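Ticket 157: pérdida en el desagüe del fregadero
Sitio: cocina auxiliar, local Rutier
Abierto: October 12, 2022
Prioridad: normal
Estado: pendiente de confirmación

Síntoma comunicado
Gotea debajo del fregadero cuando se vacía la cubeta de golpe. Con el grifo abierto a poco caudal no cae nada. El cubo de debajo se llena en una mañana. La junta se cambió en enero y el goteo ha vuelto.

Entrada 1
Cortada el agua y desmontado el conjunto completo. Piezas blancas, del juego Jevico que se instaló con el mueble. Se revisan primero los cuerpos cilíndricos, por si hubiera una grieta. Pasada la uña por el borde de la base, sin notar nada.
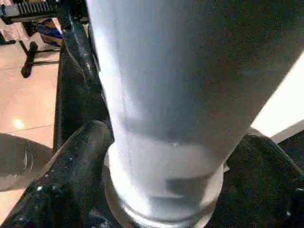 Cuerpo cilíndrico blanco, lado del reborde de la base.

Descartada la grieta en esa pieza. Se deja aparte y se sigue con las uniones.

Entrada 2
Extendido un plástico negro para no perder juntas. Limpiadas las roscas con cepillo y vinagre. Había cal en los primeros hilos del tubo estrecho y restos de cinta vieja en el codo. La junta cónica del codo estaba montada al revés, con la parte ancha hacia la tuerca. Puede ser la causa, aunque el tubo también entraba corto.

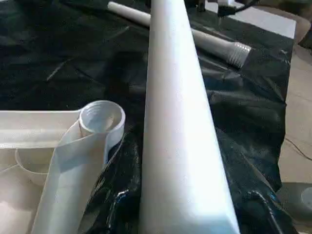

Tubos sobre el plástico negro y codo a la izquierda, junto a la bandeja blanca. El extremo roscado es el del tubo estrecho.

Pedidas 2 juntas nuevas a Wanyama, con el mismo diámetro que las retiradas. Llegan al local y se guardan en el cajón de Inden.

Entrada 3
Montaje en seco. El tubo largo tiene que entrar recto en el codo; si se fuerza hacia la pared, la junta se pellizca por un lado. Apretar las tuercas a mano y dar después un cuarto de vuelta, sin llave grande. No poner cinta en las uniones con junta cónica.
Prueba pendiente: llenar la cubeta, vaciarla de golpe y repetir 7 veces con papel seco debajo de cada unión.

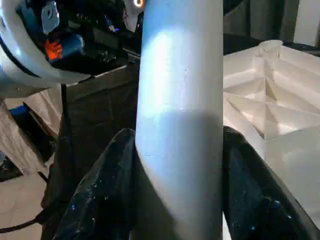 Respuesta de Inden: en nuestra cocina pasaba lo mismo y la junta estaba bien puesta. Faltaban unos milímetros de tubo. Antes de cerrar, medid cuánto entra en el codo, y si se queda corto cambiad el tramo entero.

Entrada 4
Anotado. Se medirá la entrada del tubo antes de la prueba. El ticket sigue abierto hasta tener el resultado.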